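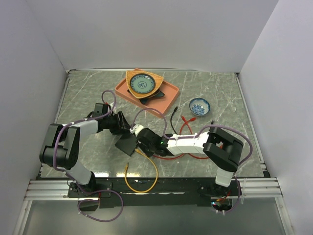 Salmon-pink tray on the marble-patterned worktop, toward the back.

Cultetstead Tableware Trial: Progress Report to Pelturer
Prepared by Naima Bensaid, 18 February 2018

You asked for a plain account of whether the trays and the gray worktop are worth the money. My answer so far is that the trays might be and the worktop probably isn't.

Spending to date is $2,273 out of the $3,405 awarded. Most of it went on the tabletop, with its faint white veins, and on the white walls at the back and both sides. Erzsébet Bodnár chose the pattern after the Jirklow showroom told her that a marbled surface "brings a dish forward." I asked them what that meant and have not had a reply. Dishes do stand out well enough against gray. They would also stand out against a plain gray board at half the price, and I'd like that on record before anyone orders a second top.

The tray is the better purchase. The raised rims are what we asked for, and the pink is easy to find at a glance, which matters to the people who have to clear and reset the table all day. We bought 20. Ehab Ghoneim reports no chips or warping, but they have only been in use for three weeks and I wouldn't read much into that. The supplier promises 100 wash cycles before the color fades. We have not tested the claim and it should stay out of any publicity until we have.

Layout is still unsettled. Lesia Yurchenko wants the tray toward the back center so the nearer part of the table is left for setting things down and passing them across. Dalia Cherkaoui would have it off to one side. Both have written to me at length. Trays also get left at a slight angle however clearly the instructions say to square them up, so the proposed Saber placement guide (a printed sheet with corner marks) looks to me like a cost with little behind it. I have put that order on hold.

Cables need better routing before we add more dishes. Ehab has a quote for clips and I have approved it.

Still to do: the wash test, a decision on layout, and a price for plain board. I can't support the request for a second worktop on what we know now. If Pelturer wants to go ahead anyway, please put it in writing to Erzsébet and copy me. The remaining $1,132 is uncommitted apart from the clips, and we expect it to last until September.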